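Work and Automation, Unit 5
Handout: A robot arm at the repair bench

Read this before the seminar. The case is a refurbishing shop in Visville run by a firm called Kanach. It takes in retired office computers, pulls out what can be reused, and rebuilds the rest for resale. The shop handles 2000 machines in a normal month and 3000 in February, when leases run out. Last updated Dec 29, 2019.

1. The job before the arm

A technician at Kanach used to take one computer from start to finish. She opened it, removed the drive, memory, cards and processor, tested them, and put together a working machine from what passed. She also decided the order. If a screw was stripped she worked on something else and came back to it.

Pay was by the hour with a small bonus per finished machine. New people sat next to an experienced technician for 7 weeks. Most of what they learned was never written down, such as how hard to pull on a stuck memory module or which cases have a latch that snaps.

2. The job now

The arm works inside the opened tower. Parts have set places in a printed tray next to it: the drive stands upright in a carrier, the processor sits in a square recess, and the memory module lies in a long slot. The technician opens the case, lays it on its side on the rail table and checks the tray. Testing is still done by people at another bench.
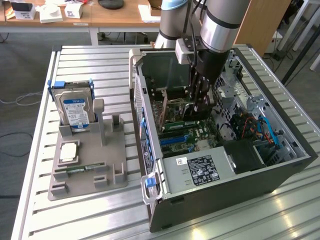 3. Fixtures and who makes them

The tray was drawn up by Sellik, the company that installed the cell, and printed in plastic. The first version held the parts well but was hard to load with gloves on. Technicians asked for wider pockets and waited a long time, because every change went through Sellik. Kanach later bought its own printer and sent two technicians on a drawing course. Those two now have a different job title and a higher pay grade.

Note the pattern. A task that used to be in the hands of the technician (holding a part so it doesn't roll away) has become a design task. Somebody is paid for it, but that person may not be the one who did it before.

The other thing to look at is variety. Office computers come with different boards, ports and brackets, and a fixture that fits one card may not fit the next. Sorting incoming machines by model has become a job of its own, with its own shift. 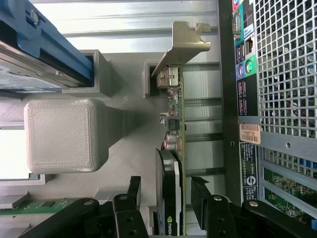 Does the arm save labor if machines have to be sorted first?
At Kanach the sorting shift takes back part of the hours saved at the bench. The firm still counts a gain, mostly in batches of 100 or more of the same model. With small mixed batches the technicians go back to working by hand.

4. Skill

Managers and technicians gave us different accounts of this. The managers said the work had become easier. The technicians said it had become easier most of the day and harder for short stretches, when the arm stops and they have to work out why. A stop can come from a part that isn't fully seated in the tray, or from a case placed slightly off on the table – and the message on the screen reads the same for both.
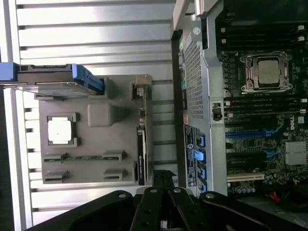 Those short stretches are where the old training matters. A technician who spent years pulling memory by hand can often tell what went wrong by looking. One who started after the arm came in has had less chance to build that up. Kanach has answered by keeping one manual bench and rotating everyone through it. The rotation is in the shop agreement, so it can't be dropped in a busy month without talks.

5. Pace and monitoring

The arm logs every pick. The log was meant for maintenance, but supervisors could also read from it how long a technician took to clear a stop. After complaints, names were removed from the weekly report.
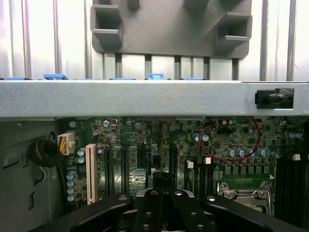 A comparison with the Moffat plant from Unit 4 is useful at this point. At Moffat the log was used to set the pace from the first day, and the product hardly varied. A computer board is a different kind of object to set a pace by. One board can carry expansion slots, memory slots, rows of capacitors and a thin wire looped over the middle of it all, and a finger that catches a wire like that can mean a long stop. The technicians argued that time spent clearing such a stop says little about how well they work, and the firm accepted this for the bonus.

6. For the seminar

Bring short notes on the following.
– Which tasks at Kanach moved to another person, and which moved to the arm?
– Should the manual bench be kept if it runs at a loss?
– Who ought to be able to read the pick log?

Reading: chapter 7 of the course book, the section on job rotation only.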